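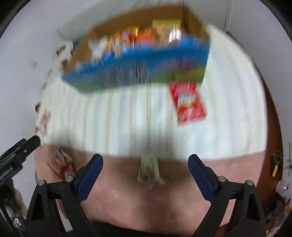 Attachment 1: packing surface and open carton, Clellow site.

Ticket 861
Opened: 29 September 2018
Reported by: Nazar Skoryk, Packing
Location: Clellow, bench 2
Category: Consumables and packing materials
Status: Awaiting supplier

Summary
The pale strip lying from the white ribbed surface down onto the pink surface has a frayed end. The reporter asks whether it may remain in use and whether the remaining stock is affected.

Entry 1, Stores
Report received with one attachment. The fraying is visible at the tip of the strip. The attachment is blurred and does not allow the weave or the width to be confirmed. The brown cardboard box behind the ribbed surface is outside the scope of this ticket.

Entry 2, Stores
Delivery records show that the strip was supplied by Trasten on an order of 1,810 pieces. Two further pieces were drawn from the same delivery and inspected. One was sound. The other had loose threads at one end.

Entry 3, Packing
Bench 2 has been instructed to set aside any strip with a rough or open end and to use stock from the earlier Koval delivery in the meantime. Frayed ends are not to be trimmed at the bench.

Entry 4, Stores
Complaint sent to Trasten with a request for replacement or credit. A reply is expected in October. The ticket remains open until it is received.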